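Stustau Cutlery and Chopstick Holder

Sold by Brillov Home

We have been stocking the Stustau for a good while now, and it is still the little thing that people pick up on their way to the till and then come back for, usually to buy one for a sister or a neighbour. It is a plain, friendly sort of holder that stands on the table or beside the sink and keeps your chopsticks, spoons and forks upright and all in one place, so there is no rummaging at the back of a drawer when supper is already on its way over.

The holder comes in two parts. The upper sleeve is beige plastic with rows of small oval holes all over it, which let the air get round whatever you have put inside. The lower part is a clear plastic cup that the sleeve sits in, and any drips from the washing up gather there and not on your nice cloth. Lift the sleeve out, tip the cup over the sink, give them both a quick rinse and put them back together again (it really is no more bother than that!).

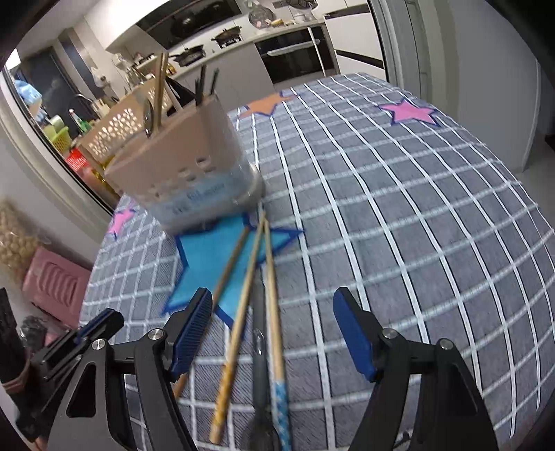 We do like it best on a family table, where everyone can reach across and help themselves. Bamboo chopsticks, patterned ones, long-handled spoons, they can all go in together, and if yours are like ours at home and no longer quite match, they look rather cheerful standing in a bunch. Long chopsticks will stick up well above the rim, so they are easy to take hold of. Very short teaspoons can slip down a bit far, and for those you may be happier with the Zakell, our lower holder, which has 2 compartments and a wider base.

Glenys Entwistle, who looks after our kitchen range, suggests letting wooden chopsticks stand with the eating ends up after washing, and giving them a wipe with a dry cloth before you put them away for any length of time. She also asks us to mention that the cup should be emptied every day if you are using the holder as a drainer.

Care: wash by hand in warm soapy water with a soft brush for the holes. Please keep it away from the hob and out of the microwave.

In the box: 1 sleeve, 1 cup.

Also available as a set of 4 for larger households and cafés. Spare cups are sold singly, so do ask if yours has cracked.

Delivery takes 2 working days from our Motaung warehouse. Orders placed in March may take a little longer while we do our stocktake.

Page updated 2021-08-10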